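Frequently Asked Questions – Sorting and Clearing Small Household Items

These are the questions we receive most often at Skaltusik. If yours is missing, please write to Marijke Jansen and she will answer in the evening.

Where should I start when the table is full?

Start with the packaging. Take away wrappers, empty bags and old receipts first, and look inside each one before you throw it out. After this, make groups: food, medicine, paper, and things that belong in another room.

Can food and ointment stay on the same table?

For the time of sorting, yes. For storage, no.

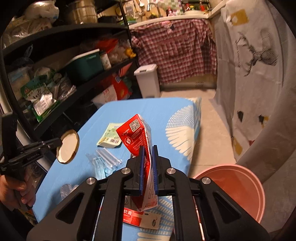 Medicine boxes are the items that our customers misplace most. They are small and flat, and they slide under other things very easily. On a table with a milk carton, a snack packet and a bundle of straws, a flat red-and-white box marked 软膏 (ointment) can be taken for one more food package, so please read every box before you choose its group. Keep the leaflet together with the tube.

What do I do with single straws and small packets?

Put them in one box with a lid. We like the Bretley box, but any clean box is good. If you have not used the straws in 6 months, give them away.

Is an open metal shelf good for a kitchen?

It is good if the heavy things stand low. Bags are more difficult, because they fall over and hide each other – use a basket or a storage box for them.

How do I keep lids and jars together?

Close the jar before you put it away. Lids without a jar can wait in a bowl for one month, then they go.

Do you visit homes?

Yes, Kirsty Skinner makes home visits from September. A visit takes 4 hours, and you should be at home the whole time.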